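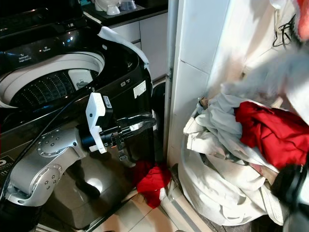
ゾイラ・ベナビデスからのおたより。赤いくつ下と白いシャツ、いっしょに洗ったらシャツがピンクになりました、赤い色はどこから出てきたの? シャツはもうもどらないの? だそうです。

いい質問。でもいっぺんには答えられないので、順番にいきます。せんたくの話、長いです。急ぎます。

まず、よごれって何?

服につくよごれ、だいたい三つの組に分けられます。
水にとけるもの。あせのしお分、ジュース、さとう。
あぶらっぽいもの。ひふのあぶら、バター、カレー。
とけないつぶ。どろ、すな、ほこり。

一番めは水だけでもかなり落ちる。ジュースをこぼしてすぐ水であらうと、うすくなるでしょ。あれです。
二番めがやっかい。水とあぶらは仲が悪い。サラダのドレッシング、ほうっておくと上と下に分かれますよね。水だけで洗っても、水はあぶらの上をつるっと通りすぎてしまう。
三番めは、せんいのすきまに入りこんでいるつぶ。かわいたどろなら、洗う前に外でぱんぱんはたく。これでずいぶんちがう。ぬらしてからこすると、おくへおくへ入っていきます。

せんざいのつぶのひみつ

そこでせんざい。
せんざいの中には「界面活性剤(かいめんかっせいざい)」というものが入っています。漢字は覚えなくていい。マッチぼうみたいな形を思いうかべて。頭のほうは水が好き。しっぽのほうはあぶらが好き。一本で両方と仲良くできる。

これが水の中にたくさんあると、しっぽがみんなあぶらにささっていきます。ぷすぷすぷす。頭は水のほうを向いたまま。で、ぐるぐる水がゆれると、あぶらは布からはがれて、小さな玉になって水の中へ。玉のまわりは水の好きな頭だらけなので、もう水とけんかしない。そのまま水といっしょに流れていく。

おふろの石けんも、食器用のせんざいも、しくみはだいたい同じ。ただし食器用をせんたく機に入れるのはだめ。あわだらけになります。あわがあふれて、ゆかまで。やらないで。

それから、せんざいをたくさん入れればもっときれいになる? なりません。多すぎると、すすいでも布にのこる。かわいたあとごわごわしたり、はだがかゆくなったり。りょうは入れ物のうらに書いてあるので、それを読む。おうちの人といっしょに読む。

やってみよう その1 こしょうがにげる

おさらに水。上からこしょうをぱらぱら。ういてますね。
指先に食器用せんざいをちょんとつけて、まん中をさわる。
ぴゅっ、とこしょうがはしへにげます。
水の表面には、ぴんと引っぱり合う力がある。せんざいがそれを弱くするので、弱くなったまん中から、まだ強いはしのほうへ引っぱられる。この力が弱いと、水はせんいの細いすきまにも入りこみやすい。せんたくでもこれが役に立っています。
二回目はうまくいかないことが多いです。水をかえて、おさらもよく洗ってから。

せんたく機のまどの中

上からふたをあけるタイプのせんたく機、のぞいたことありますか。つめたい金物の色だったり、黒だったり。かべに小さなあながいっぱい。
あの大きな入れ物を「せんたくそう」といいます。多くの機種では二重になっていて、あなのあいた内がわのそうと、水をためる外がわのそう。内がわは服を入れるかご、外がわはバケツ、と思えばいい。

洗うとき。そこのほうにあるお皿みたいな羽根がまわって、水をぐるんとうごかす。右、止まる、左、止まる。ずっと同じ向きだと服がロープみたいにねじれてしまうから、向きをかえるんですね。
服どうしがこすれ合う。そうのかべにもこすれる。水がせんいの間を通りぬける。この「うごかす」がないと、せんざいがあってもあまり落ちません。

すすぐとき。よごれた水をすてて、きれいな水を入れて、またまわす。一回のときも二回のときも。

しぼるとき。「だっ水」。ここがおもしろいので、あとでゆっくり。いや、ゆっくりは無理。あとで。

入れ口の文字

せんたく機のふちには、文字が書いてあることがあります。英語だとこんなの。

Detergent(ディタージェント) せんざい
Softener(ソフナー) じゅうなんざい

まちがえて反対に入れる人、けっこういます。うちの編集室でもイルヤ・ムストネンがやりました。ふわふわのいいにおいのする、よごれたエプロン。
じゅうなんざいは、よごれを落とすものではありません。せんいの表面にうすくくっついて、すべりをよくするもの。タオルがやわらかく感じるのは、せんい一本一本がからまりにくくなるから。ふつうは最後のすすぎで使います。せんざいと同じときに入れると、おたがいの力をじゃまし合ってしまう。だから入れ口がべつべつ。
あと、じゅうなんざいを使いすぎたタオルは水をすいにくくなることがある。ふわふわなのに、からだの水がとれない。へんな感じ。
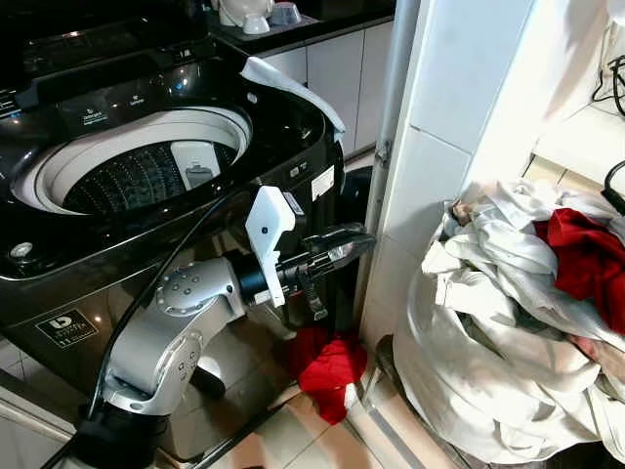 クランドロウ、6月23日(木)

今日のテーマは「すきま」と「糸くず」。朝から雨。せんたく物は部屋ぼし。

せんたく機とかべの間って、せまいですよね。でもぴったりくっついていることは少ない。せんたく機はだっ水のときにゆれるし、ホースもあるし、空気の通り道もいる。だからすきまがあいている。
そしてすきまには物が落ちる。ハンカチ、くつ下、小さいタオル。上からぬれた服を引っぱり出すとき、小さいものがくっついて出てきて、ぽと。気がつかない。
くつ下が片方だけなくなるなぞ、答えのひとつはこれです。ほかの答えは、シーツの中、そでの中、ふとんカバーのすみっこ。まくらカバーの中もよくある。

読者のエスコ・ケスキネンさんの家では、引っこしのときにせんたく機をうごかしたら、くつ下が17足ぶん、片方ずつ出てきたそうです。片方ずつだから17まい? まあ17。もう足に入らないのもあったって。

落ちているのを見つけたら。
せんたく機がまわっているときは手を出さない。止まってから。
手がとどかなかったら、おうちの人をよぶ。せんたく機をおしたり引いたりは子どもはしない。重いし、ホースがはずれたら水びたし。
取れたら、ほこりがついているので、もう一回洗うほうへ。

糸くずはどこから?

せんたくのあと、黒いくつ下に白いもやもやがついていたことは? あれが糸くず。
布は細いせんいを集めて作ってあります。こすれると、その先っぽが切れて水の中へ。ほこり、かみの毛、ペットの毛もまざる。タオルは特によく出ます。
それをつかまえるのが糸くずフィルター。そうの内がわのかべに、白い小さな部品がはまっているせんたく機があります。水がぐるぐるまわるとき、フィルターの中も通る。水は通る、糸くずは通れない。ちゃこし、わかるかな、お茶のはっぱをこすあみ。あれと同じ考え。

フィルターをあけてみると、灰色のふわふわのかたまり。さわるとしめっていて、フェルトみたい。ほんとうに、フェルトとよくにたものなんです。せんいがからまってくっついた布。
灰色なのは、いろんな色の糸がまざったから。絵の具をぜんぶまぜたときみたいに。赤いパジャマばかり洗った週は、ちょっと赤っぽくなる家もあります。見くらべるとおもしろいよ。

すてるのは毎回がいい、とせつめい書にはよく書いてあります。たまりすぎると、もうつかまえられない。すると糸くずはまた服へ。

ポケットのティッシュ。これは別。これは悲げき。
ティッシュが一まい入っていただけで、ぜんぶの服に白いつぶつぶ。ティッシュは水の中でばらばらになるし、フィルターでも取りきれません。トイレットペーパーはもっとばらばら。
なので洗う前にポケット。ズボンの前、うしろ、上着の内がわ。どんぐりも出ます。けしゴムも。ガムは出しておかないと、ほんとに大変。
もしやってしまったら、かわかしてから外でばさばさふる。ぬれているうちに取ろうとしても、くっついてなかなか取れない。

だっ水、まわると水がにげる

はい、さっきの続き。
内がわのそうがものすごい速さで回ります。服はかべにぺたっとはりつく。終わったあとにふたをあけると、まん中がぽっかりあいて、ドーナツみたいになってるでしょ。
うごいている物は、まっすぐ進みつづけようとします。これがきまり。でもそうの中の服は、かべがあるのでまっすぐ行けない。かべにおされて、まるくまわるしかない。
水はどうか。水にはあながある。服のせんいをぬけて、かべの小さなあなから、しゅっと外へ。外がわのそうに集まって、ホースから下へ流れていく。あなはこのためでもあったわけ。洗うときには、水が行ったり来たりする道にもなります。

かさをくるっとまわすと、しずくがとぶ。ぬれた犬がぶるぶるする。野さいの水切りき。どれもなかま。
トラステヴォラ子ども科学室のシェウィット・チャラさんに、タオルの重さをはかってもらいました。手でぎゅっとしぼったタオル、396グラム。だっ水したあとは、持った時点でもう軽い。軽いと言われたんですが、数字のほうのメモをなくしました。すみません。みなさんの家のはかりでやってみてて。

がたがたがた、どん、どん。
だっ水のとちゅうで大きな音がすることがあります。服が片がわによっているしるし。重い物が片方だけにあると、うまくまわれない。こまにねんどを片方だけつけたのと同じ。たいていの機械は自分で止まって、水を入れて、ならし直しをする。それでもだめなら音をならして人をよびます。ふたをあけて、かたまりをほぐして、ひろげてやる。大きなバスタオル一まいだけ、というのがよくなりやすい。

まわっている間に手を入れるのは、ぜったいにだめ。止まりかけ、もだめ。ゆっくりに見えても力は強い。布がからまると指も引っぱられます。
そうの中にもぐるのもだめ。かくれんぼのときも。弟や妹がいる人は、つかわないときふたをしめておくこと。これは本当にやってください。

やってみよう その2 だっ水ごっこ

いるもの。野さいの水切りき、ぬらしたハンカチ二まい。
一まいは手でしぼるだけ。もう一まいは、手でしぼったあと水切りきで20回まわす。
ならべてほす。15分ごとにさわってみる。どっちが先にかわく?
水切りきの外がわにたまった水も見て。手ではもう出ないと思ったのに、まだ出る。
ハンカチは、はしっこによせて入れるとがたがたします。それもためして。

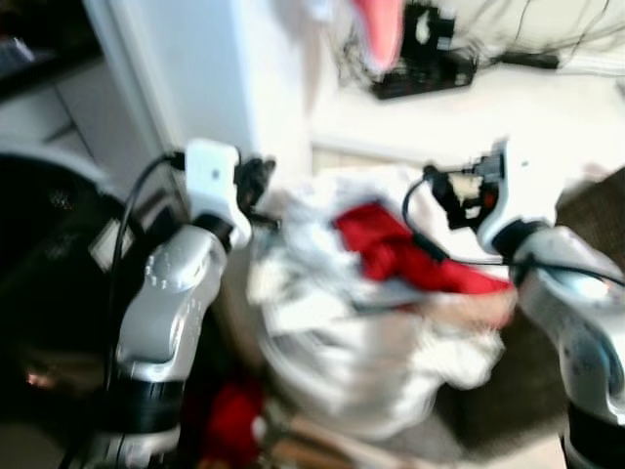 白い布の山に、赤い布。色はちがっても、ひとつの山。

さあゾイラさんの質問。やっと。

赤い色はどこから来た?
布の色は「せん料」という色のもとでついています。せん料はせんいの中に入りこんで、しっかりつかまっている。でも全員がつかまれるわけじゃない。電車でいうと、すわれなかった人、つりかわにも手がとどかなかった人がいる。ゆれるとふらふらっと出てくる。
新しい服ほど、この「つかまれなかった色」がのこっています。水に入るとそれがとけ出す。水がうすい赤になる。
で、そこに白いシャツがいる。白い布は、色のいすがぜんぶあいている電車。もめんは特に水をよくすうし、色もうつりやすい。どうぞどうぞ、とすわられて、ピンク。
赤だけが悪いんじゃないですよ。こいジーンズも、黒も、こんも出る。ただ赤は白の上でとても目立つ。うすい青ならちょっと白っぽく見えてごまかせても、ピンクはごまかせない。

では何回洗っても出る? たいていはだんだん出なくなります。ふらふらしていた色が先に出てしまうので。何回も洗った赤いタオルなら平気なことも多い。多い、であって、かならずじゃない。わからないときは、わける。

お湯は? 温度が高いほうが色は出やすい。よごれも落ちやすいけど。こまったもので、よごれに強いやり方は色にも強い。

もどるの?
これ、早いほどいい。
かわかさない。これが一番大事。かわくと色がおちつてしまって、取れにくくなる。
まだぬれているうちに、赤い物をぜんぶ取り出して、白いのだけもう一回洗う。うすいピンクならこれで消えることもあります。
消えなかったら、おうちの人にそうだん。白い物用のひょう白ざいというのがあるけれど、これは子どもは使わない。まぜるとあぶないガスが出るくみ合わせがあるので。さわらない、あけない。
それでもだめだったら、ピンクのシャツです。アンネリ・カウッピネンの家では、ピンクになったまくらカバーを今でもつかっていて、もとからピンクだったことになっています。

わけ方

洗う前の山。ぜんぶゆかに出して、山を作りましょう。

白い山。下着、白いシャツ、白いタオル。
うすい色の山。水色、クリーム、うすいみどり。
こい色の山。赤、こん、黒、ジーンズ。
どろの山。運動ぐつの下ばき、サッカーのズボン。これは先にバケツで下洗い。

家によっては白とうすい色はいっしょ。水がもったいないし、少ししかないときは。おうちのやり方でいいです。

赤いのが一まい、白い山にまぎれている。よくあります。大きい物にくるまっていると見えない。山は上からだけじゃなく、持ち上げて、ふって、下も見る。そでの中も。
なれてくると早い。兄弟で競争してもいい。でもなげない。なげるとまたすきまに落ちます。

しましまはどうする? 赤と白のしましまのTシャツ。うーん。赤いほうの山へ。最初からいっしょに作られている布なので、しましま同士でにじまないように考えてあることが多いけど、ほかの白い服のことまでは考えてくれていない。

やってみよう その3 色が出る布を見つける

白い古い布、しめらせる。
しらべたい服の、目立たないところ、すその内がわとか。白い布で15秒おさえる。
白い布に色がうつったら、わけて洗う服。うつらなかったら、たぶんだいじょうぶ。
大人の服でやるときは聞いてから。セーターやきれいなドレスはやらない。
けっかは表にするといい。服の名前、色、買ったのはいつごろ、うつった・うつらない。ハカラ小学校の四年生は、これを11月の自由けんきゅうにしてくれました。ガスタード通りのほうの校しゃの組です。いちばんこくうつったのは、だれかの新しいこんのくつ下。

マークを読む

服のうらに小さな白い布、ぬいつけてありますよね。首のところか、わき。ちくちくするあれ。

おけの形 家で洗えますよ。中の数字は水の温度。この数字までなら、という意味。
おけに手 手でやさしく洗って。
おけにバツ 家では洗えない。
三角 ひょう白の話。
四角 かわかし方の話。
アイロンの形 アイロン。そのまま。
丸 お店の人のためのマーク。

子どもの服はほとんどがおけのマーク。一まい、今きている服で見てみて。ぬがなくていいです、だれかに見てもらえば。

ウールのセーターをふつうに洗ってしまうとちぢむ。毛のせんいには、かさをかさねたような、うろこみたいなでこぼこがあって、ぬれてこすれると、引っかかり合ってもどれなくなる。どんどんつまる。お父さんのセーターがくまのぬいぐるみサイズに。さっき出てきたフェルトは、これをわざとやって作る布です。

かわかす

水はふっとうしなくてもかわきます。ふしぎだけど。表面から少しずつ、目に見えないつぶになって空気へとんでいく。じょうはつ。
早くするには、
風。
ひろげる。まるまった布の内がわはかわかない。
あいだをあける。
晴れた日、かわいた空気。

今日みたいな雨の日は、空気がもう水でいっぱいに近いので、なかなか受け取ってくれない。せんぷうきを当てると、しめった空気がどいて、少しましになります。
長くぬれたままだと、くさくなる。あの、なまがわきのにおい。目に見えない小さなきんがふえて、よごれをたべて、においを出している。せんたくが終わったら早く出す。せんたく機の中で一ばんねかせる、なし。体そう着の入ったふくろをげんかんにおきっぱなし、もっとなし。

ほすときにぱんっとふる。しわがのびます。音もいい。フードのあるパーカーはさかさま。ズボンはつつみたいにまるくほすと風が通る。くつ下はゴムのほうを上に、とゴムのほうを下に、どっちの家もあって、ゴムに水がたまると弱るから上、という人が多い。

昔のせんたく

せんたく機がなかったころ。川でふんで洗う、石にたたきつける、板でこする。せんたく板ってまだ売っています。ぎざぎざの板。水をくんで、お湯をわかして、洗って、しぼって、一日がかり。冬は手がまっかになったそうです。
はいを水にまぜた「あく」で洗ったり、木の実を使ったり。ムクロジという木の実の皮は、水に入れてふるとあわが出ます。神社やお寺の庭にはえていることも。ひろったら、目にあわを入れないように気をつけて。たべられません。

おてつだい、どこから始める?

ポケットを見る。くつ下のまるまったのをのばす。山にわける。ここまでは小さい子でもできる。
かわいたくつ下の相手さがし。
タオルをたたむ。たたみ方は家のたなに合わせて。
せんざいをはかるのは大人と。ジェルボールみたいな、ぷにぷにしたつつみのせんざいは、おかしに見えてもさわらない。ぬれた手だとやぶれて、目にとびます。小さい子のとどかない高いところへ。

わすれもの。書きそびれたことば。

そう=せんたく機の中の大きな入れ物
せん料=布に色をつけるもと
だっ水=水をとばしてしぼること
じょうはつ=水が空気に出ていくこと
あく=はいをまぜた水の、上のすんだところ

次の号はアイロン。なぜしわはのびるのか。おたよりまってます、せんたくでこまった話もまだまだほしいです。くつ下の相手が見つかった話も。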